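The Case for the Open Tray

Most advice on storing individually wrapped snacks ends with a purchase. The reader is told to buy a rotating carousel, a set of stacking bins or a drawer insert with adjustable dividers, and then to sort everything by type. I have tried all of these and have gone back to a plain open tray in the middle of the table. I think the tray is the better tool for most households, and the reasons are mostly mechanical.

Start with the shape of the goods. A carousel or a divided drawer assumes that the units are alike. Tea bags are alike. Batteries of one size are alike. Wrapped snacks are not. A wafer packet is flat and stiff. A sealed bag of crackers holds a cushion of gas and takes up several times the volume of its contents. A stick-shaped packet is long and narrow and will not lie flat in any compartment sized for candy. The moment the compartments are fixed, one kind of packet overflows and another rattles around in a space meant for something else. The divider insert I bought from Lanlow had 6 compartments, and in ordinary use two were always jammed and at least one was empty.

Then there is the matter of access. A person choosing a snack is usually browsing. They do not know what they want until they see it. Any container with a lid or a front panel forces them to open it, look, and often take things out to see what is underneath. An open tray with low sides puts the top layer in view from every chair. At a round table this matters more than at a rectangular one, as no seat is much farther from the center than any other. A tray in the middle of a rectangular table favors the people on the long sides.

Height of the sides is the one dimension worth arguing over. Finlay MacKinnon, who ran the break room at the Udcombe office when I worked there, insisted on a basket deep enough to hold a full week's supply. It held the supply. It also buried it. By Thursday the bottom layer consisted of whatever had been least popular on Monday, now crushed. He measured success by how seldom he had to refill the basket, and by that measure he was right. I would measure it by how much of the contents gets eaten in good condition, and a deep basket does badly on that count.
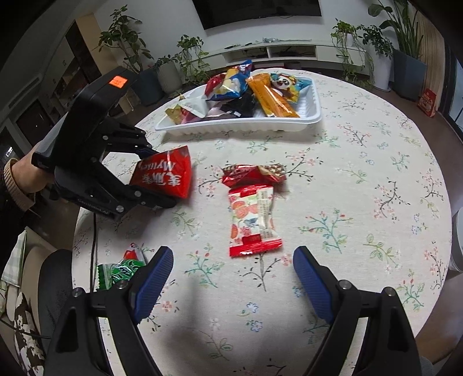

A shallow tray should be filled until it is slightly heaped and then left alone. Heaping sounds careless, but wrapped goods hold a pile fairly well. The crimped ends catch on each other, and the packets at the rim lean outward where they are easy to take. What does not fit stays in the cupboard. The tray is a display of current stock and the cupboard is the reserve, and most of the trouble people have with snack storage comes from asking one container to do both jobs.

Material matters less, with one exception. I prefer plastic to wicker on the table. Wicker looks pleasant but collects crumbs in the weave, and its cut ends can catch on thin film wrappers. A plastic tray goes in the sink. Ridged sides add some stiffness to a thin molding and give the fingers something to hold when the tray is lifted full. I would avoid metal, mainly for the noise.

The objection I hear most often is that a tray looks untidy. I accept this in part. A heap of printed packaging in a dozen colors does not look like the photographs in the Rankin catalog, where every jar is clear glass and every biscuit is the same beige. Decanting will get you closer to that look. It will also strip off the expiration date, the ingredient list and the seal, and once the seal is broken the clock starts running. For a household that eats a jar of biscuits in two days, decanting is fine. For a mixed assortment eaten one packet at a time over several weeks, the wrapper is doing useful work and should stay on.

Sorting is the other common demand. The argument goes that sweet things should be kept apart from salty ones, and that anything containing nuts should be kept apart from everything. The second rule is sensible where someone has an allergy, and in that case I would use a separate, labeled container in a separate place. The first rule is decoration. Sorting by flavor has to be redone every time someone digs through the tray, and it saves the next person perhaps a second. If any sorting is to be done, it should be by date, and it should happen in the cupboard, where the older packets can be moved to the front and go out first.

The tablecloth deserves a word. On bare wood or glass, a plastic tray slides when someone reaches for it, and stray packets slide farther. Cloth adds enough friction to hold both in place. A printed cloth with a small pattern also hides crumbs between washes, which some people will count as a defect. I do not. It gets washed weekly whether or not it shows anything.

I will concede a few cases to the other side. A house with a dog should not have an open tray at table height. A house with very small children should not either, and there the carousel on a high shelf earns its price. A workplace serving more than up to 30 people a day probably needs Finlay's basket, or two of them, along with somebody willing to empty them out on Friday.

For everyone else, the cost of the alternative should be looked at plainly. The largest system in the Nurkthorpe range, with its 3 tiers and its matching labels, was listed at $269 when I last checked in August. It would have occupied most of a shelf. It would have needed restocking by type, which means keeping a surplus of each type on hand so that no tier stands empty, which in turn means buying more snacks than the household eats. An organizer that increases the quantity of the thing it organizes should be regarded with some suspicion.

My own routine takes little effort. The tray is topped up when the bottom becomes visible. Loose packets on the cloth go back on the pile. Empty wrappers go in the bin at once, as an empty wrapper left among full ones wastes more time than any failure of sorting. Twice a year I tip everything out, check the dates, wash the tray, and put back whatever is still good. The last time I did this, 2 packets had expired, both of them the same brand of seaweed cracker, and I have stopped buying it.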